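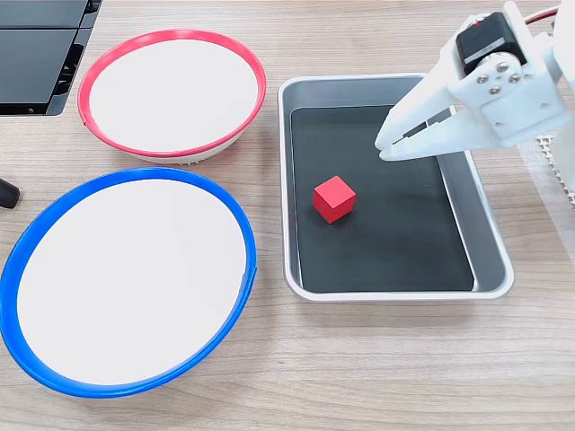

Bench 2, sorting layout. Red and blue bowls, tray with dark mat, cube in tray, gripper over the right-hand side.

Wednesday, 09:40

Carrying on with the clearing-away task. Question for the month is the same as it was at the start of July: can a cheap arm do the dull part of a kitchen or bench job, meaning pick up a thing that has been left out and put it where it lives, without a person standing over it. Everything on this page is one cube, one tray and two bowls. Pui-shan Liao wants a yes or no for the Imstead write-up and I do not think she will get one from this layout alone.

Task as written on the card: take the cube out of the tray, put it in the bowl with the matching rim, go back to rest. Red cube goes to red bowl. Blue bowl is the wrong answer and stays within reach on purpose. A run counts if the cube ends up inside the right bowl and the bowl is still where it can be used. Knocking the bowl off its spot by more than its own rim width counts as a fail even if the cube goes in. We argued about this last time. I am keeping the rule, as a person who put a cup away and pushed the plates off the shelf would not be said to have tidied up.

Names, for anyone reading this later. Lemulov is the controller build. Mao is the grasp policy, trained on our own hand-guided runs. Zenell is the logging and replay tool. When I write "Mao failed" I mean the policy picked a bad action, and when I write "Lemulov failed" I mean it picked a reasonable action and the arm did not do it.

Checks before start
Joint zero done, no drift on the base. Wrist off slightly, corrected. 
Jaw open and close, 30 cycles, no stall.
Screws on the bracket plate checked by hand, all tight.
Cable clear through full wrist roll. Had to re-dress it once, it was catching on the upward stroke.
Tray put down at a slight angle to the table edge and left that way.
Mat pressed flat into the corners.

10:15

First block, 30 runs, cube placed left of centre in the tray, turned by hand to a new angle each time. Start pose is the usual one, jaws hanging over the right side of the tray with the tips above the mat.

Result: 26 in the red bowl, 4 failed.

Failures in order:
Run 3. Jaws closed on one corner of the cube. It spun and slid to the left wall. Mao tried again from above, touched the tray lip, Lemulov stopped on the force limit. Correct behaviour from Lemulov, no use to the task.
Run 11. Good lift. Cube released early over the gap between the tray and the bowl, landed on the table. No attempt to find it. The policy went back to rest and Zenell logged it as finished.
Run 12. Same as 11.
Run 27. Lift good, release good, cube hit the rim and came back out. I would have called this bad luck if the approach height had not been low on the two runs before it as well.

Note on run 11, as it matters more than the count. The arm did not know it had dropped the cube. For a household job this is the whole difficulty. A person who drops a spoon on the way to the drawer hears it and looks down. We have no check after release apart from jaw width, and jaw width says "empty" whether the cube is in the bowl or on the floor. Pui-shan has asked for a second look from the camera after every release. It costs time on each run but I now agree with her.

11:30

Looked at the low approach. Replayed runs 25 to 27 in Zenell. Commanded height was right and reached height was under it, so this is Lemulov, not Mao. The arm sags more when it is stretched out over the bowl than when it is over the tray. The sag table was made with the old jaws on. The present ones are longer and nobody remade the table. That includes me.

Remade it. Took 4 points over the tray and 3 over the bowls. It should have more than that on the far side but the blue bowl is close to the limit of sensible reach and I do not trust the wrist there.

Also changed the release height so the jaw tips go inside the line of the rim before opening. This will make it less tolerant of a moved bowl. Written down here so that whoever sees the jaws touch a bowl next week knows where to look.

12:10

Short block with the new table. Did not log as a formal set. No rim strikes. One corner grasp, recovered on the second try.

Corner grasps remain the common fault on pick-up. The jaws are long and flat, so if the cube is turned well away from them they meet edges first and push it round. Most times it squares itself up as they close and the grip ends up fine. When it does not, it gets shoved into the tray wall, and once against the wall there is only room for one jaw. A person would hook it back with a fingertip. We have no equivalent move. Options:

a) Teach a drag. Close the jaws, put the tips behind the cube, pull it to the middle, start again. Needs new hand-guided runs, perhaps a morning of work.
b) Turn the wrist to match the cube before going down. Mao does this already but stops short at large angles. Could be lack of examples.
c) Softer pads on the jaws. Quick. Does not fix the wall case.

Will do (b) first and (a) after. Not doing (c) until the other two are measured, or we will not know which one helped.

13:45

Wrong-bowl test. Swapped the places of the two bowls and left everything else alone. This is the one I expected to go badly, as nearly all the guided runs were made with red at the back.

It went badly. Mao went to the back position regardless of rim colour on every run until I stopped. The cube was put down very neatly in the blue bowl each time. Then swapped back and it was right again straight away.

So the policy has learned a place and not a colour. The 26 out of 30 from this morning should be read with that in mind. It shows that the arm can carry a cube from a tray to a fixed spot. It does not show sorting, and I would ask that the word "sorts" be taken out of the draft until this has been redone.

Fix is more runs with the bowls swapped and with both moved about. We have 127 guided runs in the store. I went through the index over lunch and the swapped ones are a handful, all from one session. The rest need relabelling in any case, since the early ones have the bowl position field left blank.

14:30

Time per run. A good run is slow next to a hand. Most of the time goes in two places: the pause above the tray while Mao settles on a grasp, and the return to rest. The carry itself is quick enough. Return to rest could be dropped when there is another object waiting, but with only one cube in the tray there never is, so it has not been tried.

I am less worried by the speed than some of the group. If the job is clearing a bench overnight it can take as long as it likes. What it cannot do is stop at the first odd thing and leave the rest, or carry on as if all is well with the part on the table. Faults 3 and 11 are one of each.

15:20

Pui-shan came by and asked for something plain she could put in the summary. What I gave her, copied here so we both have the same words:

Fixed bowl, fixed tray, single rigid block: works most of the time, with a person present.
Moved bowl: does not work at present.
Dropped object: not noticed.
Object against the tray wall: cannot be recovered.
Anything soft, wet, shiny or stacked: not tested, no claim made.

She asked whether that was a yes or a no on chores. I said it was a no for a kitchen and a maybe for a bench where someone has fixed the tray and bowls down. She wrote "not yet" and I have no objection.

There was some talk of screwing the bowls to the table to get a cleaner result. I am against it for this report. It would be fair in a workshop, where parts bins are on rails and stay put, and if Imstead ask for a workshop case we can do it properly and call it that.

To do
Remake the sag table with more points on the far side, after the wrist has been looked at.
New guided runs, half with bowls swapped, bowl positions filled in at the time and not afterwards.
Camera check after release. If the cube is not in the bowl, the run is logged as failed and the arm waits.
Change the Zenell "finished" label. It means the motion ended and people read it as success. Suggest "motion ended".
Large-angle grasps for Mao, item (b).
Ask Pui-shan if the tray angle should be varied too. I have kept it slightly off square all day and do not know whether that is helping.

16:50

Arm to rest, power off at the wall. Logs copied. Tape marks for the bowl positions not put down yet, so please measure before moving anything.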